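Karabulut 90회 완주했습니다 (스포 있음, 많음)

2026년 1월 15일

다 봤어요. 드디어 다 봤습니다. 어젯밤에 마지막 회 엔딩 크레딧 올라가는데 이불 속에서 혼자 박수 쳤어요. 고양이가 놀라서 침대 밑으로 들어가 버렸고요 ㅋㅋ

블로그 이웃분들은 아시겠지만 제가 작년 가을부터 계속 이 드라마 얘기를 했잖아요. 처음에는 "요즘 좀 이상한 드라마를 보고 있는데" 정도로 한 줄 썼다가, 나중에는 장본 얘기에도 나오고 김장 얘기에도 나오고. 댓글로 "대체 그 집 막내는 결혼을 하긴 하나요" 물어보신 분, 제가 그때 답을 못 드린 게 저도 몰라서였거든요. 이제는 압니다. 밑에 쓸게요. 그러니까 스포 싫으신 분은 여기서 나가셨다가 90회 다 보고 돌아오세요. 기다리고 있겠습니다.

안 보신 분들 위해서 대충 설명하면요, Karabulut는 항구 도시에서 올리브기름 공장을 하는 집안 이야기예요. 제목이 그 집 성씨입니다. 아버지가 1회에서 쓰러지고, 병원에 실려 가고, 자식들이 하나둘 모여드는데 모여드는 순서대로 사이가 나쁩니다. 첫째 아들은 공장을 물려받고 싶은데 티를 안 내고, 둘째 딸은 물려받기 싫은데 제일 잘하고, 막내아들은 집에 돈이 얼마나 있는지도 모르고 노래를 하겠대요. 여기에 고모가 나옵니다. 고모가 진짜예요. 이 드라마는 고모 때문에 보는 겁니다. 문 열고 들어올 때마다 현악기가 막 깔리는데, 처음엔 웃겼거든요? 30회쯤 가면 그 소리만 나도 제가 자세를 고쳐 앉아요.

볼 수 있는 데가 Bellia밖에 없어서 그것 때문에 구독을 시작했어요. 첫 달만 보고 끊을 생각이었는데 (이런 말 하는 사람치고 끊는 사람 못 봤습니다) 시즌이 2개라는 걸 모르고 시작한 거죠. 시즌 1 마지막 회가 고모가 전화기를 들고 "너는 살아 있었구나" 하면서 끝나는데, 그걸 보고 어떻게 구독을 끊어요. 사람이면 못 끊습니다.

그래서 꼬박 11주 걸렸어요. 주말에 몰아 보고 평일에는 자기 전에 한 편씩. 한 편이 꽤 길어서 한 편만 봐도 졸린데, 끝나기 직전에 꼭 누가 계단에서 멈춰 서거든요. 계단에서 멈춰 서면 다음 회를 안 틀 수가 없어요. 저희 집은 계단도 없는데 요즘은 저도 현관 앞에서 괜히 한 번 멈췄다가 들어갑니다.

자막 얘기도 좀 하고 싶어요. Bellia 자막이 초반에는 좀 딱딱해요. 고모가 화를 내는데 자막은 "저는 그 점이 유감스럽습니다" 이래요. 표정은 그릇을 던지기 직전인데! 그런데 20회 조금 넘어가면서 번역하는 분이 바뀐 건지 갑자기 말맛이 살아나기 시작합니다. "네가 이 집 밥을 먹고 그런 소리가 나오니" 이렇게요. 저는 거기서부터 본격적으로 빠졌어요. 혹시 초반에 자막 때문에 포기하신 분 있으면 조금만 참고 넘어가 보세요. 초반 몇 회는 아버지 누워 계시고 다들 복도에서 서성대는 게 거의 다라서 설거지하면서 보셔도 됩니다.

아, 그리고 병원 장면. 아버지가 병원에 들어가고 나오고를 시즌 1에서만 몇 번을 하는지 모르겠어요. 들어갈 때마다 집 앞에 기자들이 와 있고, 집안 변호사가 나와서 "안정을 취하고 계십니다" 하고 들어가고, 그 뒤에서 첫째랑 둘째가 서로 안 쳐다보고 서 있고. 저는 이 장면들이 은근히 좋았어요. 큰일이 났을 때 가족들이 밖에다 하는 말이랑 안에서 하는 말이 완전히 다르잖아요. 밖에는 두 문장이면 끝나는 말을 안에서는 밤새도록 싸워서 정합니다. 19회에서 둘째가 발표문 종이를 들고 자판기 앞에서 혼자 읽어 보는데, '안정'이라는 단어에서 자꾸 막혀요. 세 번을 다시 읽어요. 대사가 그게 다인데 저 그날 좀 울었습니다.

배우 얘기도 안 할 수가 없죠. 아버지 역 하신 분이 거의 누워만 계시는데도 존재감이 어마어마해요. 눈 뜨고 천장만 보고 있는데 이분이 지금 누구를 미워하는지가 보인다니까요. 첫째는 처음에 좀 답답했어요. 연기를 못하는 줄 알았는데 (죄송합니다) 뒤로 가면 그게 다 계산된 거더라고요. 사람들 앞에서 늘 한 박자 늦게 웃는데, 71회에서 처음으로 먼저 웃거든요. 그 순간 얼굴이 확 달라져서 제가 화면을 멈추고 한참 봤어요.
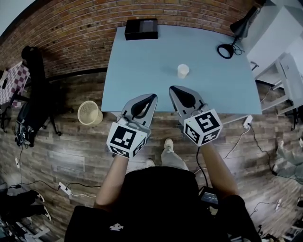
하늘색 테이블, 뒤로는 빨간 벽돌 벽

다시 드라마로 돌아와서, 제가 제일 좋아하는 세 회를 뽑아 보려고 합니다. 사실 며칠 전부터 메모장에 적었다 지웠다 했어요. 이런 거 뽑을 때가 제일 행복해요.

먼저 34회. 온 가족이 식탁에 모여서 생선을 먹는 회입니다. 진짜로 생선만 먹어요. 중간에 전화 한 통 오는 것 말고는 식탁을 벗어나지를 않습니다. 그런데 누가 누구한테 소금을 건네주고 누가 안 건네주는지로 모든 게 다 설명돼요. 고모가 막내한테 생선 제일 좋은 부분을 발라 주는데 첫째가 그걸 봅니다. 그냥 보기만 해요. 그러고 나서 빵을 뜯는데 너무 크게 뜯어요. 저는 그 빵을 잊을 수가 없습니다. 이걸 보고 다음 날 저녁에 생선을 구웠는데 저는 소금 건네줄 사람이 없어서 그냥 제가 쳤습니다.

다음은 58회, 막내가 처음으로 무대에 서는 회예요. 동네 결혼식장에서 축가를 부르는데 노래를 못해요. 아니 이 드라마가 참 잔인한 게, 58회까지 끌고 와서 막내가 노래를 못한다는 걸 알려 줍니다. 그동안은 노래를 시작하려고만 하면 전화가 오거나 누가 쓰러지거나 해서 한 번도 끝까지 들은 적이 없었거든요. 하객들이 예의 바르게 박수를 치고, 막내도 자기가 못했다는 걸 아는 얼굴이고, 그런데 구석에서 둘째가 너무 크게 박수를 쳐요. 누나가 동생한테 처음으로 뭘 해 준 순간이에요. 그날부터 저는 둘째 편이 됐습니다.

그리고 83회. 고모의 과거가 나오는 회인데 이건 말씀을 아낄게요. 스포 있다고 해 놓고 왜 아끼냐고 하시겠지만 이건 정말 모르고 보셔야 해요. 창고에서 상자가 나온다는 것까지만.

별로였던 것도 쓸게요. 시즌 2 초반에 갑자기 쌍둥이 설정이 나옵니다. 네, 그 쌍둥이요. 공장 회계 담당자한테 똑같이 생긴 동생이 있었다는 건데, 한 여섯 회를 그걸로 끌다가 슬그머니 사라져요. 그 동생은 어디로 갔나요? 기차를 타고 갔는데 그 뒤로 안 나옵니다. 아직도 기차를 타고 있는 걸까요. 그리고 경쟁 회사 사장이 너무 자주 창밖을 봐요. 창밖을 보면서 잔을 돌리는데 마시지를 않아요. 한 번이라도 마셨으면 제가 이렇게까지 신경 쓰지는 않았을 거예요.

중간에 제일 위험했던 구간이 그 쌍둥이 구간이었어요. 그때 며칠 안 봤거든요. 마침 이웃분이 추천해 주신 Flurivik를 틀어 봤어요. 눈 오는 마을에서 형사가 실종된 사람을 찾는 건데, 잘 만든 건 알겠어요. 화면도 예쁘고, 다들 스웨터가 너무 좋고요. 그런데 말을 안 해요! 형사가 말을 안 하고, 목격자도 말을 안 하고, 개도 안 짖어요. 저는 이미 고모의 세계에 길들여진 몸이라 사람이 화가 나면 화가 났다고 소리를 질러 줘야 마음이 편하더라고요. 두 편 보고 다시 올리브기름 공장으로 돌아갔습니다. 추천해 주신 분 죄송해요, 겨울 가기 전에 다시 도전할게요. 결말은 말하지 말아 주세요.

음악도 빼놓을 수가 없는데요. 주제곡을 Stetik라는 밴드가 했어요. 오프닝에 나오는 건 연주곡이고, 엔딩에 가사 있는 버전이 나옵니다. 저는 40회 넘어갈 때까지 두 곡이 다른 곡인 줄 알았어요. 어느 날 설거지하면서 흥얼거리다가 어? 하고 물을 잠갔습니다. 같은 노래였던 거죠. 오프닝은 빠르고 엔딩은 느려서 몰랐던 건데, 알고 나서 들으니까 한 회가 끝날 때마다 기분이 이상하더라고요. 아침에 나갔던 사람이 저녁에 어깨 축 처져서 들어오는 것 같고.

이 밴드 다른 노래도 찾아 들어 봤는데 주제곡하고는 영 딴판이에요. 좀 시끄럽습니다. 출근길에 멋모르고 틀었다가 버스에서 볼륨 줄이느라 허둥댔어요. 그래도 두 번째 앨범에 있는 느린 곡들은 괜찮아서 요즘 빨래 갤 때 틀어 놔요.

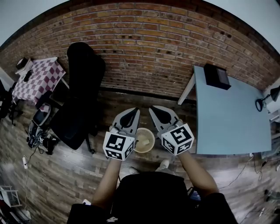
그래서 결말 말인데요. 물어보셨던 막내 결혼부터. 안 합니다! 89회까지 할 것처럼 하다가 안 해요. 식장까지 다 잡아 놓고, 고모가 드레스까지 맞춰 놓고 (왜 고모가 맞추는지는 보셔야 압니다), 전날 밤에 신부 될 사람하고 둘이 방파제에 앉아서 얘기를 하다가 그냥 웃으면서 안 하기로 해요. 둘 다 하기 싫었던 거예요. 저는 누가 물에 빠지거나 총이라도 쏠 줄 알고 조마조마했는데 너무 산뜻하게 헤어져서 맥이 탁 풀렸습니다. 그런데 생각할수록 좋아요. 이 집안에서 누가 뭘 하기 싫다고 말하고 그게 그대로 받아들여진 게 처음이거든요.

공장은 둘째가 안 맡아요. 이것도 의외였죠. 다들 둘째가 맡을 거라고 생각했잖아요, 저도 그랬고. 마지막 회에서 둘째가 열쇠를 첫째 책상 위에 올려놓고 나가는데 첫째가 안 잡습니다. 잡지도 않고 고맙다는 말도 안 하고, 대신 창문을 열어서 둘째 차가 나가는 걸 봐요. 그 집 창문이 늘 닫혀 있었거든요. 아버지가 바닷바람 싫어한다고 1회부터 닫아 둔 창문이에요. 저 이거 알아차리고 소름 돋았어요. 혹시나 해서 1회를 다시 틀어 봤더니 정말로 첫 장면에서 간병인이 창문을 닫고 있더라고요.

아버지는요, 돌아가시지 않습니다. 이게 호불호가 갈리는 모양이에요. Bellia 감상평란에 "90회를 누워 있다가 살아났다, 내 시간 돌려 달라" 하는 글이 있어서 한참 웃었어요. 저는 호입니다. 마지막 장면이 아버지가 정원에 나와 앉아서 올리브를 하나 먹고는 "짜다" 하는 거예요. 그게 마지막 대사예요. 아버지는 회복이 됐는데 그 사이에 자식들은 다 자기 갈 길로 가 버렸고, 옆에 남은 사람은 고모뿐이고, 고모가 "원래 짜" 하려고 입을 여는데 안 하고 그냥 물을 따라 줍니다. 고모가 말을 참은 게 드라마 전체를 통틀어 그게 유일해요.

완주하고 나서 팬카페에 가입했어요. 스포 당할까 봐 그동안 근처에도 안 갔거든요. 회원이 딱 300명이더라고요. 제가 가입하던 순간에 그랬어요. 너무 귀엽지 않나요, 이 작은 나라… 가입 인사에 좋아하는 인물 쓰는 칸이 있는데 앞사람도 고모, 그 앞사람도 고모, 저도 고모라고 썼습니다. 하나 걸러 한 분이 "기차 탄 쌍둥이"라고 쓰셨던데 그분하고는 꼭 친해지고 싶어요.

카페 글을 거슬러 올라가면서 읽는데 제가 놓친 게 한둘이 아니에요. 고모가 반지를 어느 손에 끼는지가 회마다 다른데 그게 실수가 아니라 의미가 있다는 분이 계시고 (엄청 긴 글입니다, 논문이에요), 아니다 그냥 소품 담당이 깜빡한 거다 하는 분도 계시고. 댓글로 두 분이 아주 정중하게 싸우고 계셔서 저는 팝콘 먹는 마음으로 다 읽었어요. 심정적으로는 반지파입니다. 그런데 83회에서는 반지가 아예 없단 말이죠? 그건 반지파에서도 설명을 못 하고 있어요. 다시 볼 때 제가 한번 잘 보려고요.

네, 다시 볼 거예요. 벌써 다시 볼 생각을 하고 있습니다. 친구한테 말했더니 그 시간에 잠을 자래요. 맞는 말이라 할 말이 없었어요. 근데 결말을 알고 보면 다르게 보일 장면이 너무 많아요. 첫째가 한 박자 늦게 웃는 것도 처음부터 다시 확인해야 하고, 창문도 봐야 하고, 소금도 봐야 하고요.

시즌 3 얘기도 나오긴 하던데 저는 안 나왔으면 하는 마음이 반이에요. "짜다"로 끝났으니까 거기서 끝냈으면 좋겠거든요. 그런데 또 고모가 어느 날 문을 벌컥 열고 들어오면서 그 현악기 소리가 깔린다고 생각하면… 보겠죠. 당연히 보죠. 첫날에 보겠죠.

입문하시려는 분들께 몇 가지만. 가계도는 처음부터 그리면서 보세요. 저는 안 그렸다가 15회에서 사촌인 줄 알았던 사람이 삼촌이라 다시 돌아갔어요. 그리고 밤에 보실 거면 옆에 먹을 걸 좀 두세요. 이 집은 싸우다가도 먹고 울다가도 먹는데, 자정에 그 빵 뜯는 소리를 들으면 못 참습니다. 저는 석 달 가까이 올리브를 몇 병을 비웠는지 몰라요. 1월 들어서는 병도 큰 걸로 바꿨습니다.

지난번 글에 귤잼 레시피 물어보신 분, 드라마 보느라 답글을 늦게 봤어요. 설탕은 귤 무게의 절반이고 껍질은 조금만 넣으세요. 많이 넣으면 써요. 사진이랑 같이 따로 올린다고 해 놓고 아직 안 올렸는데 이번 주 안으로는 꼭 쓸게요.

그리고 혹시 Karabulut 보고 계신 분 있으면 댓글로 지금 몇 회인지 알려 주세요. 스포 절대 안 하고 옆에서 응원만 하겠습니다. 34회 앞두고 계신 분은 생선부터 사 두시고요!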